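Can a Robot Do My Chores Yet?
Project report, Farzana Swati

I picked this topic because I hate cleaning up after dinner (my roommate Anum can confirm!). So our group set up a play kitchen and gave the arm one boring job: put the food away. We planned 20 tries and ended up doing 30, mostly because Hemant kept saying "one more."

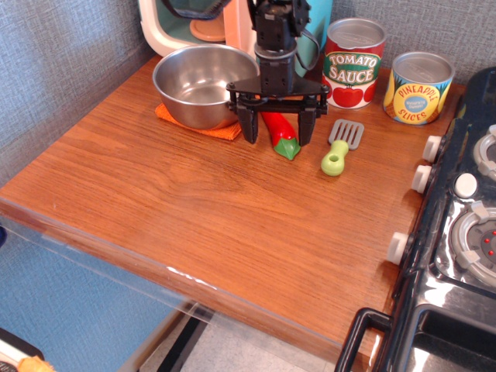 Figure 1. Gripper over the toy chili pepper, spatula to the right.

My big takeaway is that picking a thing up is a tiny part of a chore. I never think about where my fingers go, but we spent a whole evening arguing about the angle for one pepper! 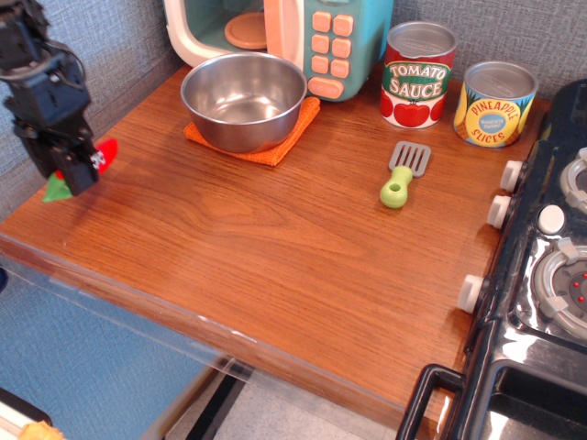

Then there's everything around the grabbing, like knowing what goes in the bowl and what stays out. A real kitchen is way messier than ours, so my answer is no, not yet. I'd still love to try it with real dishes in November, plastic ones first.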